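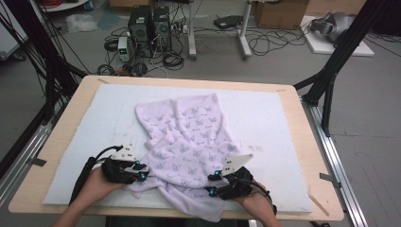

Sawatzky revises folding method for small printed cloths

Flolcombe. Textile service Sawatzky has issued a new folding method for small fabric cloths, to take effect at its Flolcombe and Cokholm sites in May. The method covers printed cloths supplied in mixed patterns, including the light pink one with gray cat faces, and replaces an instruction sheet that dealt mainly with plain white napkins.

The main change is the work surface. Under the old sheet, cloths were folded directly on the tabletop. The new one calls for a foam board laid flat on the table, with a margin of table left showing on every side. According to the company, a crumpled cloth grips the foam enough to stay put while its edges are pulled out, and the same cloth on bare wood tends to travel with the hands. The board may be marked in pencil. Guide lines are to be redrawn when they can no longer be read, and a board with dents along the fold line is to be turned over.

Flattening is now listed as a separate step. The cloth is taken by its left and right sides, drawn apart until the bunching in the middle opens, and lowered. The far edge is straightened next, then the near edge. Smoothing is done from the center outward with light pressure. The sheet warns against pulling on a single corner, which stretches the weave on the diagonal and leaves an edge that will not line up later.

Two folds follow. The first brings the left edge over to the right edge. The second brings the near edge up to the far edge, giving a packet with four layers. The printed side faces out in both cases. Directional prints, meaning those with faces or script that have a clear top, are placed with the top of the print toward the far side of the board before the first fold, so that the pattern is upright on the finished packet.

Tolerance on the edges has been set at 4 mm. The previous sheet gave no figure and asked only for a "neat" result, and the two sites had come to read that word differently. Packets from Cokholm were usually tighter and took longer to make. Packets from Flolcombe were faster but slid out of line when stacked, and part of each delivery had to be folded again on arrival.

Stack height changes as well. Finished packets go into a tray in stacks of 19, with the folded edge alternating left and right from one packet to the next. A tray holds up to 400 packets. The earlier practice of pressing the stack down by hand to fit more in has been dropped after customers reported hard creases that did not come out in normal use.

Cloths are to be checked for stains, pulled threads and open hems during flattening. Anything found goes into a separate bin and is not folded. The bin is emptied at the end of the shift, and its contents are either returned to the wash or recorded as scrap.

The sheet is filed under the title Trultia, the name the company uses for its set of small-linen instructions. Napkins, dishcloths and tray liners are covered by other parts of the same set and are unchanged for now. A revision of the tray liner section is planned, although no month has been given.
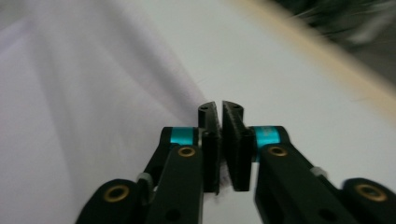
Does a cloth need to be ironed before it is folded this way?

Ironing is not part of the method. Light wrinkles are smoothed out by hand on the board, and any that remain are accepted as long as the edges meet within the tolerance. A cloth with a crease that lifts an edge off the board goes back to be steamed and is folded with the next batch.

Customers with standing orders will receive the new packets without having to change anything on the order form. The folded size is slightly different from before, so those who store cloths in fitted drawers or dispensers are asked to check the fit with the first delivery. Printed copies of the sheet can be picked up at the counter at either site until 4 p.m.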